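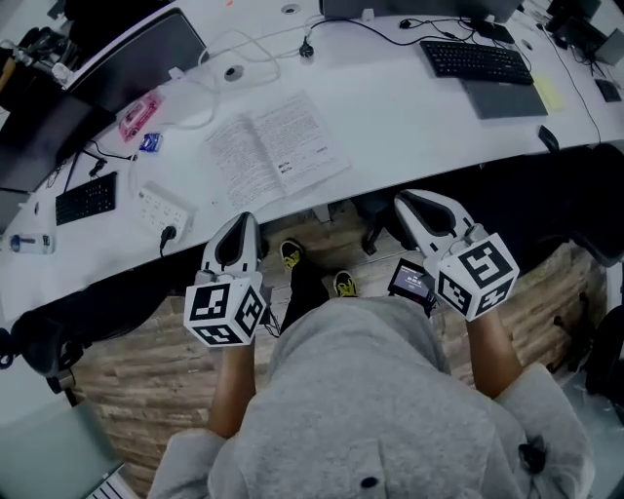 Desk cables, part two

The first part of this dealt with the wall side of the room, where the only real problem was a loose socket. This part covers the desk itself, which took longer. It is one long curved worktop shared by two of us, and everything on it needs either power, network or both.

I will start with the curve. Almost every cable tray on sale assumes a straight back edge. A rigid steel tray fixed under a curved top touches it properly at the middle and then wanders off toward your knees at both ends. I tried one from Savico, 1000 mm long, and returned it. The brackets were good, the powder coating was good, and it had no business under this desk. What I have now is two short mesh baskets from Predel, hung end to end with a slight angle between them. The gap at the join is wide enough to lose a plug through, so I closed it with a strip of hook-and-loop tape.

Before fitting anything I pulled every cable off the desk and sorted the lot on the floor. Cables are easier to judge when they are not attached to anything. The pile went into four groups:

Power leads in use
Network and display cables in use
Chargers that come and go
Cables with no device

The last group was the largest. It included a printer lead for a printer Veronika Takács took home last August, and a display adapter for a connector neither of us has. I kept one spare of each common type and put the rest in a box for Ottó Borbély, who repairs things and can use the copper if nothing else.

Next, the grommets. A grommet is only useful if the plug goes through it, and this is worth checking with the fattest plug you own before planning a route. Ours pass a normal three-pin plug if the cover is removed first and the plug is turned. They do not pass a laptop power brick. The brick therefore lives either above the desk or below it, permanently, and the thin end of the lead does the traveling. I put ours below, in the basket, with the brick lying flat on the mesh so air can get to it.

For the same reason the order of work matters. Large plugs go through first, then network, then display, then anything with a small connector. If you do it the other way around, the thin cables are in the hole when the fat plug arrives and you end up pulling half of them out again. I did it the other way around.

The power strip was the main argument. Senga Carnegie, who has the other end of the desk, wants sockets on top where she can reach them. I want nothing on top. Both positions have a technical case. A strip under the desk is out of the way of spilled drinks and elbows, but every phone charger then involves crawling. A strip on the desktop is convenient and attracts plugs until it is full. The compromise is one strip in the basket for fixed equipment and one on the surface for temporary things, each on its own wall socket. Do not run one strip from the other. It is tempting with a long desk, because the wall socket is always at the wrong end, but a longer lead on a single strip is the correct purchase.

Cable length took the most time. A cable that is 2 m long on a route of 80 cm leaves more than a meter to hide, and coiling it tightly makes a lump that fills the basket. I now fold the slack into long flat loops, the length of a hand, and tie each bundle in two places. Display leads get wider loops. The ties are reusable fabric ones from Bakos. Plastic zip ties hold better, but you need cutters every time something changes, and something always changes. One slip with the cutters has cost me a network cable already.

Leave slack at the device end. I set mine so that the monitor can be turned fully to the side and the keyboard can be moved to the front edge without anything going tight. On the vertical drop from the desk to the wall, leave a low loop as well, so that a foot catching the cable pulls on the loop first and the socket last. Office chairs are the other hazard. A caster will find any cable that touches the floor and roll over it several times a day.

Labels: 6 of them, all on the plug end, written on masking tape folded over the lead. I had bought printed tags from Benance and found them too stiff for thin cables. Masking tape lasts a year or so and then gets replaced. Write the device name and skip the color codes. Eusebio Henao set up a color scheme in the old office and took the key to it with him when he left.

What is still not solved:

The white cables. They come from the far end and have to cross the back of the desk before they reach a hole. An adhesive channel would follow the curve if cut into short sections, and I have a length of it to test.

The second grommet, which is placed for somebody with longer arms.

Desk surface in general. Routing cables does nothing about books, bottles and packets, and there is a limit to what a basket can be asked to hold.

Stanisława Kalinowski asked in the comments on part one whether the adhesive hooks stayed up. Two fell off in the first week. I cleaned the underside with alcohol, waited overnight before hanging any weight on the replacements, and those have held so far. For the power lead I used screws – short ones, checked against the thickness of the top before drilling.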